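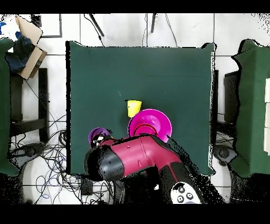
Soup Route Rolls Again Between Wavcombe and Cotdale

October 11, 2021

If you live anywhere along the old river road you've probably heard already, because good news travels fast in a town with one grocery store, but the Soup Route is coming back. The first pots of the season go on this month in the old Evangelista building on Mill Street, and deliveries will run from there through Wavcombe and out to Cotdale, right up to the last mailboxes before the county line.

For newcomers (and there are a good many of you now, welcome!) the Soup Route is a cold-weather supper service that started when the Cotdale diner closed and people on the far end of the road found themselves a long drive from a hot meal. It began with a single pot of split pea and a station wagon. Over the years it grew into something the whole valley leaned on a little, whether you were home with a new baby, getting over a surgery, or just plain tired of your own cooking. You never had to give a reason for signing up, and you still don't.

The route stopped when the church basement where the cooking was done lost its boiler, and then the boiler turned out to be the least of it. There was the wiring, and there was the floor under the stove. By the time the repair estimates came back the season was gone, and the one after that went the same way. A few households kept up a quiet version of it on their own, passing jars across fences, and we'd like to tip our hats to them. You know who you are, and so do the people who ate your chicken and rice.

What changed is the building. The Evangelista place was a dry goods store for longer than most of us have been alive, and then for a while it was a place you walked past on the way to the post office. The new owners have put in a proper kitchen with two deep sinks, a gas range and a walk-in cooler, and they're letting it out by the hour to anyone with something to cook. A tamale maker has the mornings. A couple who bake for the farmers market come in before dawn and leave the whole block smelling of cinnamon. The Soup Route will have the afternoons, and will pay the same hourly rate as everybody else, which was something the organizers were quite firm about.

Money is always the less cheerful part of these stories, so we'll get it over with. The spring yard sale brought in $2222, a figure so tidy that it was added up a second time by people who didn't trust it. That covers the kitchen through the first stretch of winter. The Cotdale grange has put in another $1000 toward containers and gas. Meals cost $3 apiece for those who can manage it, paid into the can when your supper arrives or left in an envelope under the mat, and if you can't manage it you simply skip that part and eat your soup while it's hot. 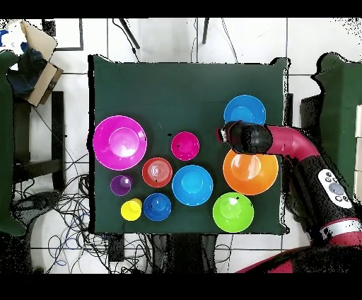 Before the regular deliveries get going there will be an open house at the kitchen, so that people can see where their supper is coming from and tell the cooks what they'd like to find in it. Come for an hour or come for the whole afternoon. Corn chowder and a tomato and white bean soup will be on the stove, with bread from the market bakers, and there'll be cider if the press cooperates. Families with little ones are especially welcome, and the plan is to set a low table where kids can ladle for themselves. Plastic is the way to go for that crowd, in the kinds of colors you see on the dark green cloth here, with small cups in purple and yellow and little bowls in pink and royal blue, and a child who has been promised the yellow cup will generally sit still long enough to finish what's in it. Grown-ups will get the heavy white mugs, which hold more than they look like they do. There is parking behind the hardware store and along Mill Street, and the side door has a ramp.

The menu itself has been the subject of a lot of friendly argument. The split pea is staying, that was never in doubt. The lentil soup is staying too, with a little less cumin than before, in response to what one of the old comment cards called "a very assertive spoonful." New this season are a beef and barley, a sweet potato and peanut soup that won over several people who had been prepared to dislike it, and a plain chicken broth with noodles for anybody whose stomach isn't up to much. At least one pot each time will be made without meat, and the cooks will make a pot without dairy whenever someone on the list needs it. If you have an allergy, please write it on the sign-up sheet in big letters and then mention it out loud as well.

Sign-up sheets are at the Wavcombe library, the Cotdale post office and the counter of the feed store. You can also leave a message on the kitchen phone, and someone will call you back in the evening. Tell them how many are eating, where the house is, and whether there's a dog. The drivers like dogs, most of them, but they prefer to have been introduced.

About those drivers. The river road has a number of turns that don't show up well on ordinary maps, and in past winters more than one supper went up the wrong hollow and came back cold. This time the routes have been laid out with Iter, a little trip-planning program written by students at the Cotdale high school as a class project and polished up over the summer. It sorts the stops so the longest drives get loaded last, and it knows which bridges are closed to heavy vehicles. It also prints on paper, and that's a kindness, given what happens to phone service past the quarry. There are 14 stops on the list for the first run. The students expect that to climb once the weather turns, and they've left plenty of room.

More drivers would be a help, particularly for the far end. You need a license, a car with decent tires, and a flat place in the back where a crate can ride without tipping. Gas is paid back at the end of each month. If you'd sooner not drive in the dark there's an early loop that gets home before sundown, and you can ride along on it first to see whether you like it. People who have done it tend to mention the same things, the porch lights coming on and somebody waving from a kitchen window with a dish towel in their hand.
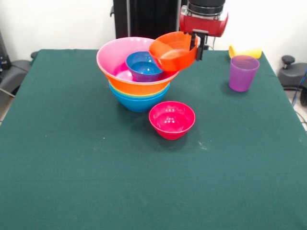
The kitchen could also use a few things to get it on its feet, and the wish list is taped inside the front window of the Evangelista building if you happen to be walking by. Large stockpots with lids are at the top, followed by ladles, dish towels, and quart containers that close tightly and can go through a dishwasher. Mixing bowls are always wanted and everyday bowls for the children's table too, as bright as you please. Shelf space is limited, so anything that nests is a blessing. A tall stack like the one near the wall, with its wide pink bowl riding above an orange one, a yellow rim and a sky-blue bottom, and a small blue bowl tucked in on top, takes up very little more room than a single dish. Glass is harder to store, and the cooks would ask you to keep your good casserole dishes at home where they'll be loved. Donations can be dropped in the entryway any afternoon. If your name is on the bottom of something in masking tape and you want it back someday, please say so, otherwise it will very likely stay for good.

Dishes that go out with deliveries are another matter. In the old days the route ran on borrowed jars, and the jars had a way of wandering off to hold buttons and bacon grease. The new containers will be collected at the next stop, rinsed if you feel up to it, and left in the crate by the door. If you forget, you forget. They'll ask again next time.

There's been some talk of whether the route might do more than soup. A few folks in Cotdale have asked about library books going out in the same crates, and the librarians seem tickled by the idea, although they'd like to see how the lids hold up first. Somebody else suggested prescriptions, and that will take a longer conversation with the pharmacy. For now it's supper, with a heel of bread and an apple when there are apples.

The season is planned to run straight through the holidays and into January, when the cooks will sit down and see how the money is holding out. If it's holding out well they'll keep going until the mud dries. A bake sale is penciled in for that month as well, just in case, and anyone with a reliable pie crust is encouraged to make themselves known at the feed store counter.

Recipes are welcome too. Write yours out on a card, with the real amounts, and drop it in the shoebox at the library. The cooks will try as many as they can, and the ones that go over well will be copied and sent along with the deliveries. They're especially hoping that someone out there still has the Cotdale diner's potato leek.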